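House Rules for Recording With Hand-Held Grippers: Frequently Asked Questions
Vidine Workshop. Maintained by Ghizlane Benkirane. Last revised 9 Oct 2022.

Do these rules apply to me?
If you pick up a gripper, they do. Job title does not come into it, and neither does the fact that you only want to try it for a minute. Most of our worst recordings were made by people who only wanted to try it for a minute.

How long can I record before taking a break?
Sixty minutes, and then put the thing down. Wrists complain late and at length. The old limit was longer and lived in a document called Coment, which we retired in July along with several other bad ideas.

Do I have to check the marker card every time?
Yes. It should be flat, clean and firmly fixed. A card with a thumbprint across it is a souvenir. Wipe it with a dry cloth and check it again after any bump, including the bumps you have decided don't count.

What about furniture and other large objects?
Chairs are allowed. Stop anything that rolls or swivels before you start, keep your free hand out of slots and sockets, and move slowly near mesh, which snags. If a part won't go where you want it, end the take. Force is not a technique - it is a repair ticket. 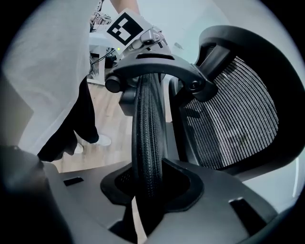
How many takes should I keep for each task?
Keep 200 good ones. Clumsy takes count as good if the task was finished and no rule was broken. Takes with a dropped part go in the Ragab folder, clearly named, and "final_final_2" is not a name.

Can I have other people in view?
Only if they have signed the consent form. Leave faces out even then. Forms stay on file for six years, longer than most of us stay anywhere.

Who can stop a session?
Anyone in the room, for any reason, with the word "stop." You may discuss whether it was necessary afterward, preferably with someone else.

I think one of these rules is wrong. Now what?
Write to Ghizlane through the Vinda page with the rule and your proposed wording. She answers within three working days. Until she does, the rule stands, even the one you don't like.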